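Project Report: Trying Out the Fliltex Home Simulator Kit

So for my semester project I ended up reviewing a piece of software, and I didn't expect that when I signed up for the course! My first plan was to build a little line follower, but my advisor, Géza Bozsik, had a student license for the Fliltex simulator sitting unused, and he asked if anybody wanted to spend a term with it and write down whether the department should keep paying for it. I put my hand up before I'd really thought about it.

Fliltex is a simulator for home robots. You get a two-armed robot, a set of indoor maps, a box of objects and a Python interface, and you write the code that makes the robot do chores. The license comes with three maps called Arkuvport, Jakab and Clunholm. I have no idea where the names come from (the manual doesn't say), but you get attached to them after a while. Arkuvport is the easy one and I'd start there. I did most of my real testing in Clunholm.

Getting it installed

The installer worked the first time on the lab machine and the fourth time on my laptop. The laptop problem was a graphics driver that was too old, and the error message only said "renderer not ready," so I spent a whole evening reinstalling Python for nothing. If you get that message, update your driver first. The download is big too, and the object library comes as a separate download that you have to point to by hand in the settings file. I missed that step and loaded up a kitchen with nothing in it.

After that, though, it's pretty friendly! The tutorial has you move one arm, then both, then pick something up, and I was through it in an afternoon. The examples are short and you can change one line and see what happens. I learned more by breaking the pick-up example than I did from the manual.

What I tried to do

My task was a carry task. The robot starts with a small tool already in one gripper, has to go down a hallway without hitting the walls or dropping the tool, and stop at the far end. I know that sounds easy. It sounded easy to me too, and that's how I wrote it in my proposal.

I wrote the driving part first with the arms tucked in, and that was fine. Then I let the arms reach forward, and suddenly the robot was a lot longer than my code thought it was. The simulator gives you a collision shape for the base, but the arms only get counted if you turn on a setting called full body check. It's off by default because it slows everything down. I found it on page 77 of the manual, in a footnote. I really think it should be on by default for students, or at least mentioned in the tutorial.

My roommate Finn Reinholz helped me set up the test runs (he's in statistics and he wouldn't let me stop at ten). We left the laptop running overnight a bunch of times and ended up with 626 runs in total. I'm glad we did, because my first few runs looked great and the rest of them very much did not.

How the runs went

The most common failure by far was an elbow touching something on the side during a turn. Second was the base stopping too early, because my code was treating things at the end of the hall as closer than they were. Dropping the tool was way down the list. Once the gripper is closed on something in Fliltex it stays closed, and I'd call that a weak point of the kit, since a real gripper would slip now and then. There's a friction value you can lower, but going from the default to slightly under it made the tool shoot out sideways like a bar of soap, so I put it back.

The camera took me the longest to get used to. You can attach the view to the robot so you see past its own body, and you can tilt it however you want.

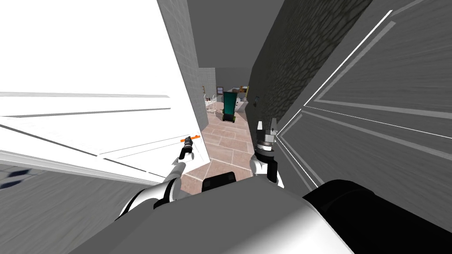

I kept going back and forth between that kind of view and the flat overhead map, and I'd recommend doing the same. The overhead map is great for checking the path, but it tells you nothing about how high the arms are. With the robot's own view you notice right away when a forearm is going to be a problem next to a door. The downside is that a steep tilt makes distances really hard to judge, and more than once I "fixed" something that wasn't broken.

Looks and speed

The rendering is okay. Surfaces like tile and stone read clearly enough for testing, and some of the plainer walls look a bit flat. I didn't train any vision model on it, so I can't tell you if it's good enough for that. On the lab machine it ran smoothly with full body check on. On my laptop it crawled, and I had to shrink the window to get anything done.

Support was better than I thought it would be. I sent in 13 questions over the term and got an answer to all of them, even the silly ones from the first week — and one of my bug reports got fixed in the December update!

Should the department keep it?

I'd say yes for a class, with the lab machines, and with a one-page handout covering the driver, the object library folder and full body check. I'd say wait if somebody wants to study grasping, until the friction stuff gets sorted out.

If I had another month I'd rerun everything in Jakab, where the doorways are narrower, and I'd write the arm planning before the driving this time. My code and the run logs are in the shared course folder, and the settings file is in there too with my comments still in it, sorry in advance for the spelling.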